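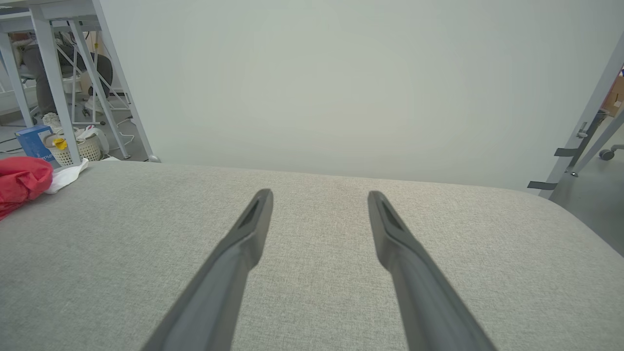 What should you write down before a robot folds its first shirt?

Three things will get you a long way: what the robot is allowed to touch, who is allowed to stop it, and what counts as a good fold. Most of the groups I've met can answer the first, argue over the second and haven't thought about the third at all.

I've spent a good part of the winter reading other people's rule books for laundry robots, and I'd like to say it was a thrill. Some of it was! The one from Trevaskis runs to 52 pages and has a whole chapter on socks. The one from Okach fits on a single sheet, taped up by the light switch, and says at the top in capitals: HANDS OUT, THEN GO. Guess which one people could quote back to me.

My way into all this was Joscha Mühlbauer, who wrote the house rules at Bralow and has rewritten them more often than he cares to admit. His first version was all about force limits and stopping distances – proper stuff, and it's still in there. But he noticed that people skimmed it once on their first morning and never opened it again. The second version begins with what you do with your own hands, and the numbers have moved to the back.

"A rule you have to look up is already half broken," he told me, and then spent ten minutes hunting for the page he wanted to show me.

The clothes, I'd assumed, were the easy part. A T-shirt can't hurt anybody. But a T-shirt is floppy, it hides things, and it never lands the same way twice, so nearly every rule about it is really a rule about the people nearby. You want to reach in and straighten it. Everyone does. I did it myself within a minute of arriving, and got told off, quite kindly.

So the Bralow rule is that you never help. If a sleeve goes wrong, you let it go wrong, or you stop the arms and start again from a fresh heap. Half-helping is the worst of both, says Joscha: your fingers are where they shouldn't be, and the record of that fold is no use to anyone, as it's part robot and part you.
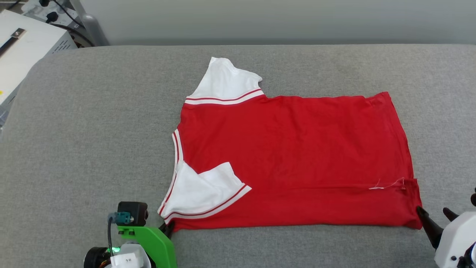

Then there's the question of when a fold is finished, and this is where I got properly hooked. Bralow keeps a log of every attempt, and when I visited it held 516 of them. In the early ones, two people would look at the same shirt and one would write "good" and the other "poor", and both would be quite sure of themselves. One was looking at the edges. The other only cared whether it would go in a drawer.

The fix was dull and it worked. They wrote a short description of a pass: sleeves inside the outline, collar showing, no corner sticking out further than the width of a thumb. Whose thumb? That took up most of an afternoon in December, I'm told, and now there's a strip of card to measure with.

Flirnden went the other way and scores each fold out of 20, with points off for creases. I had a go at it and found it maddening – my idea of a crease clearly isn't theirs. But their people like it, and they say it shows slow progress that a plain pass or fail would miss. I can see that. I'd still take the strip of card.

Where all of them agree is on stopping. Anyone in the room can stop the arms, for any reason, and doesn't have to explain first. At Okach a new starter stopped everything on day one after mistaking a shadow for a dropped button, and was thanked for it. Trevaskis says the same thing, only it takes them a page and a half.

The rule I hear grumbled about most is tidying. Cables off the walkway, bags and boxes away from where you stand, spare clothes in one place. It's the first to slip on a busy day, and I have no grand answer. Joscha does a walk round before lunch and another before going home, and picks things up as he goes.

He's now on his fifth version, and would like to get the main part down to one sheet like Okach's. Last I heard it was still three, and he was trying to decide whether socks needed a line of their own.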